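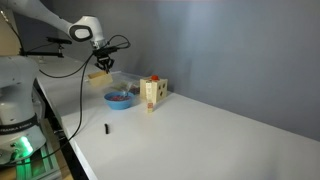

Sunday tips for the arm on the long table

Cable first, always. Gregor Moffat once spent 30 minutes chasing a gripper fault that was a plug pushed most of the way in. Push it the rest of the way, then check the slack by hand at both ends of the reach.
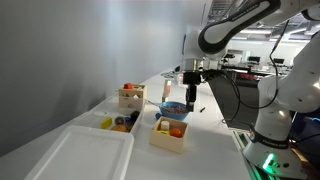 Wiping down is a dry job, and the Dvorak spray stays in the cupboard. Go over the shells with a soft cloth, then the fingertips with the other side of it. Park higher than this first, with the fingers well clear of the blue bowl, or you'll be picking its contents out of the gripper until September.

Finger screws loosen at their own pace – ours like to do it just before visitors. Snug them up with the Osach driver, the short one, 2 small turns at most. Cameron Imrie gives them a third for luck and owes us a screw.
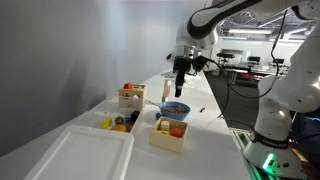

Wrist cable in a wide loop, toys in their bins.

Brackets get bumped by elbows. Mark the rod with a pencil at the clamp and you can put it back in 9 seconds, no swearing.

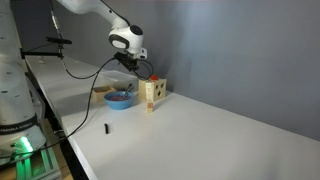
Gripper empty, green light on.

Last, run the slow program once end to end and keep your coffee on another table.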